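Loan Bạch
Tuesday, and I am once again teaching a simulated arm to set down a small gray lump. A thread.

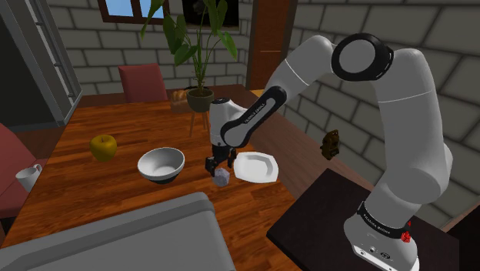
1/ The goal
We want 2,000 demos of picking and placing in a made-up dining room. The policy we're training is called Plavum. I didn't name it.

2/ The count
I have 44 good ones. I've been at it since breakfast.

3/ What counts as good
Grasp, lift, move, let go, back off. If I dither over the plate for 6 seconds, the model learns to dither over the plate. It's very good at picking up my bad habits.

4/ Shuffling
Each episode gets a new layout, so the apple, bread, mug and bowl all move. The script that does this is called Nijs and it has no taste. See the little brown bear thing over the far right edge of the table, apparently hovering. Ticket filed.

5/ Things I've tossed today
Four runs where I closed the fingers on air, with great confidence. One where I sneezed on the controller.

6/ Next
Replaying the keepers with new lighting tonight, which should get us to roughly a tenth of the way. Then the mug. I've been putting off the mug. Handles are a whole other week.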